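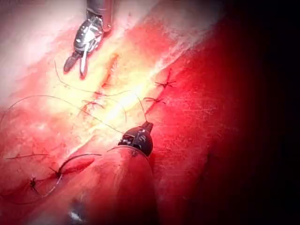

So my phone died in October. It didn't go in any dramatic way, no toilet, no third-floor balcony. I plugged it in at bedtime, and in the morning it was showing the battery icon with the little red sliver, and it kept showing me that icon for two days whatever cable I used. Four years and some change. I'd have liked longer, but I was hard on it.

I've been putting off this post because I know how people get about phones, but three of you have now asked what I ended up buying and how I paid so little for it, so okay, get a coffee, this one is long.

First, the budget. I had $290. That number came from the envelope where I keep the money from selling stuff (the exercise bike, the second exercise bike, my old keyboard) and I'd promised myself that whatever was in the envelope was what the phone would cost. No monthly payments. I've done the monthly payment thing and I hated how I stopped noticing it. Two years in, I was still paying for a phone with a crack across the camera and I couldn't have told you what the total came to.

My wants were pretty boring. A battery that gets me from breakfast to bedtime. Enough storage that I'm not deleting videos of my nephew at the worst moment. A headphone jack if I could get one, which I figured I couldn't. Software updates for at least a few more years. And it had to fit in my front pocket, because I'm five foot two and women's jeans are what they are.

I started with new phones, because the sales were already creeping in. The electronics store out in Mosden had a whole table of Android phones with yellow tags on them, and I spent most of an afternoon there picking things up and putting them down. The cheap ones have gotten so much better! I held one that cost less than my last pair of boots and the screen was gorgeous. Then I opened the camera and waited. And waited. Then I typed a text message and the letters came in a beat behind my thumbs, and I knew that would drive me up the wall inside a week.

The ones I liked were all just over the envelope. $340, $350, one at $379 that was "marked down" from a price I'm pretty sure it never sold for. I took a picture of the tag with my tablet (yes, I was the lady holding up a tablet in the store) and looked it up when I got home. It had been $369 all summer. So the sale price was ten dollars higher than the regular price in July. I was so annoyed I had to go water the plants.

If you take one thing from this post, look up the price history before you get excited about a discount. There are a bunch of free sites that do it. You type in the model and you get a graph, and if the graph goes up right before the sale and then comes back down to where it was, close the tab.

After that I went over to my friend Lucyna Sikora's place to complain, and she reminded me that she hasn't bought a new phone since college. Everything she owns is refurbished. She gets hers from a shop called Lambrechts, on the street behind the post office in Grirnham, and I must have walked by it a hundred times thinking it was a watch repair place. It sort of was, years ago. The old sign is still up.

I'd always been nervous about refurbished. I bought a used phone online once from a person with a very nice profile and it came locked to an account that wasn't mine, and that was a hundred and twenty dollars I never saw again. A shop felt different, though. There's a door, you can walk back in through it.

The guy who helped me was Damián Huenchumán, and he was wonderfully patient with me. I'd written my questions on the back of an envelope (not THE envelope) and he went through them all. I'm putting my list here for anyone who wants to borrow it:

Is the battery original or replaced, and what's the health number?
Is it unlocked for every carrier, and can I put my SIM in right now and call somebody?
When do the security updates end for this model?
What's the warranty, and does it cover the battery too?
What does "grade B" mean in this store?
If I hate it, how many days do I get?

That grade question turned out to matter more than I expected. At Lambrechts, A means you'd have trouble telling it from new, B means you'll see scratches on the frame or the back but the screen is clean, and C means the screen has marks too. Lucyna told me the online place she used before had a totally different scale where the B phones had scratched screens. There's no rule about it. Every seller makes up their own letters, so ask.

Damián had 17 phones in the case that day in my range and I narrowed it down to two. One was a flagship from a few years back, very fancy, glass on both sides, amazing camera, and the updates were going to run out in the spring. The other was a midrange from last year with a plastic back, a decent camera and four more years of updates. And a headphone jack!! I may have squeaked.

I went back and forth for way too long. I do want to be fair to the fancy one. The photos were lovely, much nicer in low light, and it felt like a serious object in my hand. If I planned to replace it next year I'd probably have gone for it. But I bank on my phone, I have all my medical stuff on there, and I didn't love the idea of carrying that around on software that isn't getting patched. Also it was heavy and it stuck out of my pocket.

So, the midrange. Grade B, with a scuff along the bottom edge that I can't see with the case on. He wanted $265 for it. The battery had been replaced and the warranty is for nine months, battery included. I tested the SIM at the counter by calling my sister, who didn't pick up because she never picks up, but it rang.

That left me twenty-five bucks in the envelope, minus tax, so basically enough for a case. I got a plain green one made by Wavel, with a lip around the screen. It's grippy in a way that picks up lint from my coat, and the power button is stiffer through it than I'd like, but I've dropped it on the kitchen tile twice already and everything's fine. I skipped the screen protector. Everybody yells at me about this. I put them on crooked every single time and then I stare at the bubble for a year.

Moving my stuff over was the part I'd been dreading, given that the old phone wouldn't turn on. My photos were backed up, thank goodness, and the contacts came back on their own as soon as I signed in. What I lost was my text messages from the last few months and one notes app that I'd assumed was syncing and wasn't. It had my soup recipes in it. I've been trying to rebuild the lentil one from memory and it keeps coming out too sour.

Please go check your notes app. Like now, before the next paragraph. Open it on a computer and see if your notes are there.

The other pain was the codes. You know those apps that give you six digits when you log in somewhere? Mine was on the dead phone and only on the dead phone. My bank sorted it out over the phone in ten minutes, but my work email took until the following afternoon, and I had to go stand in the IT office with my ID like I was picking up a lost kid. I've printed the backup codes now and they're in the drawer with the passports.

How's the phone, now that I've had it a few weeks? Good! I go to bed with a third of the battery left most nights, more if I wasn't using maps. It's quick enough that I don't think about it. The speaker is kind of tinny and I don't use it for music. The fingerprint reader is on the side and it doesn't recognize me after I've done the dishes. The camera is great outside and so-so in my living room, where every picture of the cat looks like it was painted by somebody in a hurry.

A couple of deal notes, for those of you still shopping. Carrier offers that say "free" want a new line or a trade-in, and the trade-in usually has to power on, so my poor brick didn't qualify for anything. Lambrechts gave me a few dollars off for it as parts, which I hadn't even thought to ask for. And charging bricks aren't in the box anymore on a lot of the new models, so add that in when you're comparing. I already had two in the junk drawer.

Nhàn Đinh asked in the comments last time about tablets, and whether the same kind of shop is worth it for those. I don't know yet. Mine is still hanging in there, although it's started shutting itself off at 20 percent, so I might be finding out sooner than I want. I'll ask Damián next time I'm in there. And if anyone has a lentil soup that isn't sour, you know where the comments are.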